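Browse: Home Life & Material Culture > Open Papers
Search this collection Enter keywords Advanced

4. Folding on the Bed: Soft Surfaces as Working Surfaces
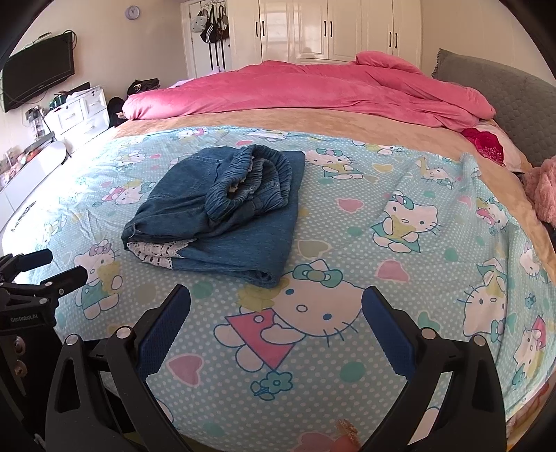
Figure 1. Denim with a gathered elastic waistband, folded into a rough rectangle with the waist end turned back on top, on a Hello Kitty sheet. A strip of white lace trim shows along one lower edge.

Why do so many people fold their laundry on the bed when there is a perfectly good table in the next room?

Mostly for the space, and for the short walk to the drawers. A bed gives a wide, clear surface at a comfortable reach, and the finished piles are already in the room where they will be put away.

We came to this question slowly, and we should admit that when Charmaine Ngcobo first drew up the interview guide for the Holside households she had given the bed a single line, somewhere below the ironing board. It was only when we sat down in February to read through the transcripts together, with a great deal of tea, that we saw how often the bed came up without our asking. Of the 10 households we visited, six folded most of their clothing on a bed, and one of those six owned a folding table bought for the purpose, which had become a home for seedlings.

The surface matters more than we had supposed. A mattress gives under the hand, so a crease cannot be pressed in the way it can on a hard counter, and people who fold on beds seem to make up for this by smoothing with the flat of the palm and by folding fewer times. Denim suits this kind of handling very well, being heavy enough to stay where it is put. Elastic waists are another matter. The gathered part bunches up and makes one end of the bundle thicker than the other, and a stack of such jeans will lean before it is very tall. Folders in our study dealt with this in their own ways, some alternating the thick ends from one pair to the next, and some turning the waist back over the legs, as in Figure 1, so that the bulk lies over the body of the fold.

Patterned bedding brought out some of the loveliest talk in the whole project. Sipho Jacobs, who carried out the Jasuvell interviews, had expected people to complain that a busy print made small things hard to find, and a few of them did, particularly where white socks were concerned. Yet several parents told him that they liked folding on a child's sheet precisely for its cheerfulness, and one mother said that a bright bed made the job feel "more like visiting than working." A pale ground scattered with hearts and small dots, like the one in Figure 1, does at least set off a medium blue denim very clearly, and we suspect that contrast of this sort helps a tired person see where one garment ends and the next begins.

There is also the matter of the clock. A bed must be slept in, and so the pile on it has a deadline that the pile on a chair does not. Volker Böttcher has called this "the bedtime rule" in his notes on the Prothero homes, and we have kept his phrase. In five households the rule worked as intended and the clothes went into drawers the same evening. In the others the pile was lifted whole onto a chair at night and lifted back in the morning, sometimes for days together, a habit our participants described with much laughter and only a little shame.

We return to the chair, and to its long and rather crowded career, in Section 5.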